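Why is a phone cord curly?

I love old telephones. Maybe you have seen one at a grandparent's house or in a movie, and maybe you wondered about that funny cord that looks like a pig's tail. I wondered too, so I went and read up on it, and now I get to tell you!

First, a few words. The part you hold up to your head is called the handset. It has 2 jobs, because one end is for listening and the other end is for talking. At the talking end there is a tiny microphone, which turns your voice into electricity. The electricity zips through thin wires inside the cord, into the phone, and away down the line. At your friend's house a little speaker turns it back into sound, and they hear you say "hi!"
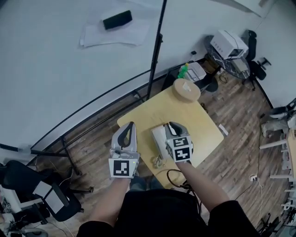

Sanari, May 21, 2026

Look for the coiled cord on the white handset. A cord like that can be short when you don't need it and long when you do. Pull on it and the loops open up. Let go and they squeeze back together, a bit like a spring. With a long straight cord you would have a big floppy pile of it on the table (and I would knock over my juice with it, I know I would).

How does it get its shape? The cord is wound around a rod and warmed up, and then it cools. The plastic "remembers" the curl after that. You can try something like this at home, no heat needed. Wrap a strip of paper tightly around a pencil, count to 49, and slide the pencil out. Your paper stays curly! Now pull the ends gently and see how far it goes. I tried 3 kinds of paper and the thin one made the best curls.

Curly cords do have one bad habit, and that is tangling. If you keep turning the handset the same way every time you pick it up, the cord twists up into knots. The fix is fun, though. Hold the cord up high, let the handset hang down, and watch it spin around and around until the twists are gone. Ask a grown-up first if the phone is theirs, and keep your nose out of the way.

Next time I want to tell you about phones with a dial, the kind where you stick your finger in a hole and turn it.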